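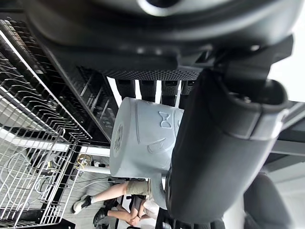 Raised bow tie, curved line like a smile, all one color.

The easy-grip tax

Clerivix has redesigned its dish soap bottle again. The new one is "easy-grip," costs more, and holds 552 ml where the old one held 600-something. I keep my empties under the sink, so I checked. The press release doesn't mention the volume. It mentions "confidence in the hand" twice.

I asked what testing had been done. The reply said that 249 people tried the bottle and most preferred it. Preferred it to what? With soapy hands or dry ones? I wrote back in October and I'm still waiting.

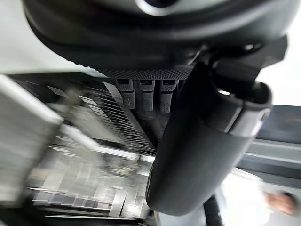 My problem with "easy-grip" is that it has no agreed meaning on a store shelf. Any maker can print it on any label. Texture can certainly help, and a fine dotted pattern like the one on those three small gray tabs is an old, cheap idea that I have no quarrel with. But the Clerivix bottle is smooth apart from one shallow dent at the side. My thumb doesn't fit the dent. Maybe yours does.

Zirari tried the same thing with its shampoo two years ago, and the dent quietly went away while the price stayed up.
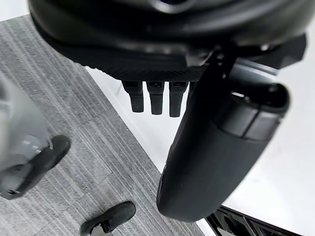 What readers wrote in

Joonas Koivisto tells me his mother has arthritis and wraps a rubber band around every bottle she buys. He paid for the new Clerivix anyway and she put a rubber band on that too.

Several of you like the Dosia pump, which you can work with the side of your hand. Fair enough, although the refill pouch is a nightmare to open and I'd want to see it last a year before I praised it.

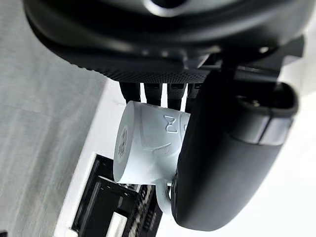
The pump also leaves a good inch of soap at the bottom, so you end up tipping it over the sink and shaking it like any other bottle. If anyone has found a fix for that, write in. Please measure what's left first.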